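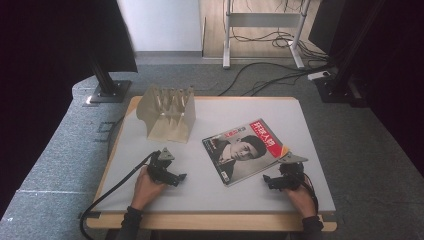 Visit to the Sodberg hall, January 8, 2025

Present: 15 members, plus our hosts from the Wanyama project.

1. Opening
The chair opened the meeting at the Sodberg hall and thanked the hosts for having us. Minutes of the September meeting were approved with no changes.

2. Demonstration
What a treat this was! We watched the hand-held grippers at the table, one in each hand, with a magazine and a file organizer as the task for the day. The hosts explained that the tools record how a person handles things, and that a robot arm learns from it later. They have 2,806 recordings so far, 122 of them with magazines. Glossy covers are the hard part - they slide, and the fingertips have to come in low.

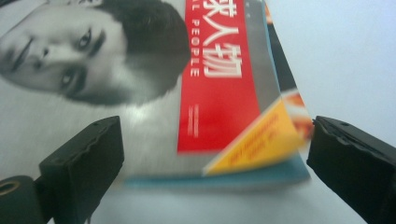 Gripper fingers and magazine at the tabletop.

3. Questions
Members asked about hand strain, thicker books and whether left-handers do as well. (They do, we were told, after a short practice.) Lots of hands up, and we ran over.

4. Next visit
Agreed to ask Ukthorpe for a date at the Erkum workshop. Travel budget of $500 approved.

Meeting closed after coffee.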